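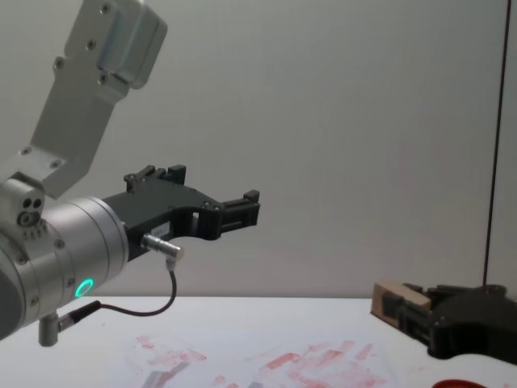 Shared table, two arms: who is allowed to reach in, and when?

Asked by Ivan Derkach
Tags: two-arm cells, protective stop, small parts, house rules

We have a bench with two small arms facing the same white table, each with a black gripper. The work is light: picking up wooden blocks, moving them over a sheet of paper, putting them down again. One person runs it and another often stands close by to reset the parts.

I have been asked to write the house rules for it before we open the bench to more people in May. The arms are slow and the parts weigh next to nothing, so everyone has got used to reaching in while one arm is waiting. The argument I hear is that the status light on the wrist is green, so the arm is fine. I don't like it but I can't point to a rule that says no.

My questions:

Is a status light on the arm good enough as a "safe to reach in" signal?
If one arm is stopped, can I treat its half of the table as open while the other one works?
What do people do about the gripper cable? Ours hangs in a loop under the wrist and I would like to have something in the rules about it.

We are not a factory. I want one page that people will read.

3 answers

Edmund Cieślak
Accepted answer

No to the first one. A light on the joint tells you what the controller thinks of that arm. What green means depends on the make and sometimes on the settings, and on plenty of arms it is on while the arm is powered and ready to move. Look it up in the manual for your model and write the meaning of each color on your page, but don't use any of them as permission to put a hand in.

No to the second one too, unless you have something that really limits the other arm. Two arms over one table is one cell. If either can reach the spot where your hand goes, both have to be stopped. Both arms should be on the same emergency stop circuit. Test it: press each button in turn while both arms are moving slowly with nothing in the grippers, and check that both stop every time. We had a bench at Grimbridge where the left button stopped only the left arm, and it had been like that for 88 working days before someone checked.

The part people forget is the gripper. Stopping the arm does not always stop the gripper or make it let go. Some hold their grip when power drops, some open. Find out which yours does and put it in the rules. A wooden block is no problem either way, but a finger between the pads is.

My one page would be:

1. Stop both arms before any hand crosses the table edge.
2. The person reaching in has the stop button or the pendant. The other person doesn't touch the controls.
3. Say "clear" out loud when your hands are out. Restart only after that.
4. Speed limit set in the controller, not by habit. We use 450 mm/s for setup work and lower when teaching a new position.
5. No loose sleeves, lanyards or gloves with long cuffs.
6. Check cables and connectors at the start of each session.

You still need a proper risk assessment behind it. The page is what comes out of the assessment and doesn't replace it. If your arms are sold as collaborative, that covers the arm by itself. The gripper, the part and the table are yours to assess.

Mélanie Sandhu

Agree with the above, adding something on the cable since it got one line.

Leave enough slack for the wrist to turn to both ends of the range you use, then limit that range in software so it can't go further. Jog the wrist through the whole range by hand control and watch the loop. It should not catch on the fingers or drag on the table. Look at the plugs at both ends as well, a half-seated connector can drop the gripper signal partway through a move. If the loop is too big, a soft strap along the upper link works - don't pull it tight, the cable needs to slide a bit. We check ours every 4 weeks on top of the daily look and write it in the log.

Also keep the table clear of whatever the job doesn't need. People reach in most often to move things that shouldn't have been there.

Szymon Nowakowski

we just use a light curtain, problem solved

Comment from Edmund Cieślak: Only if it stops both arms and you can't lean over it. The mounting distance has to be worked out from your stopping time.

Comment from Ivan Derkach: Thanks all. Checked the stop buttons this morning and both of them do stop both arms. The gripper stays closed on a stop, which I did not know. Adding that as rule 3 and moving the rest down.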